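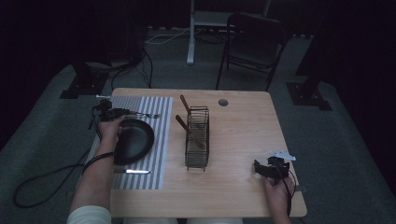

Sisten Handheld Gripper Pair: station pricing and planning

Left and right grippers, sold as a pair. For tabletop demo collection: dishes, utensils, small kitchen stuff, that kind of task. Pick one configuration below, then read the space and power notes before you send a PO. Most returns we get come from people who skipped that part.

Configurations

Pair only: $898
Two grippers, wrist straps, spare pads. You supply cables, mounts and table.

Full station: $1,614
Pair plus cable set, two floor mounts with weighted feet, Ketetton power box, hard case. Table not included. Curtains not included either, we get asked.

Pad refresh kit: $151
Finger pads, screws, linkage bushings. Fits left and right. Order with the station and it ships in the same case.

Volume pricing starts at 3 stations. Email Oda Kvam for a quote, don't use the cart, the cart can't do it.

What to budget for besides the hardware

Table. Any flat top works. Rounded corners are easier on cables. Plain light wood is what most customers end up with. A cable port near the back is nice to have.

Props. Buy ordinary ones. Pan, forks, knives, a spatula or two, a rack to put them in. Buy doubles of whatever you use most. Placemat if you want a second surface.

Floor space. Plan for the table plus room for a mount on each side and a person standing. Carpet is fine. Cables will end up on it, so leave slack and keep the walking side clear.

Light. Overhead on the table, dark behind. Curtains are cheap, get more than you think you need.

People time. This is the line everybody lowballs. Setup and first calibration is a morning if one person has done it before, a full day if not.

Finger pads

Pads are a consumable. Put them in the operating budget, not capital. Flat face, beveled edges, two screws along the top rim of each. Swap both at once, left and right wear differently and a mismatched pair grips crooked. Run a fingernail along the bottom edge when you fit new ones and trim any burr with a blade before the first session.

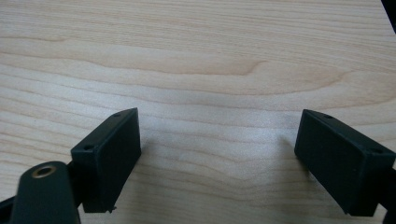 Finger pads, jaws open. Screw holes on the top rim, brass-colored bushing in the linkage arm at lower left.

Check the bushing when you swap pads. If the arm rocks side to side, replace it, its in the refresh kit.

Compatiblity

Works with Mabaso recorder software, current version and the one before. Vundska mounts fit with the adapter plate (ask, no charge with a full station). Older Vundska feet do not fit, sorry.

Lead time

Pair only ships from stock. Full stations are built to order, next batch July. Refresh kits same day if ordered before 2 p.m.

Warranty

One year on mechanism and electronics. Pads and cables not covered. Drops not covered unless you bought the case and it was in the case.

Sales: Oda Kvam
Setup and technical questions: Ignacio Tran. Include the serial numbers for both grippers, not just the right one.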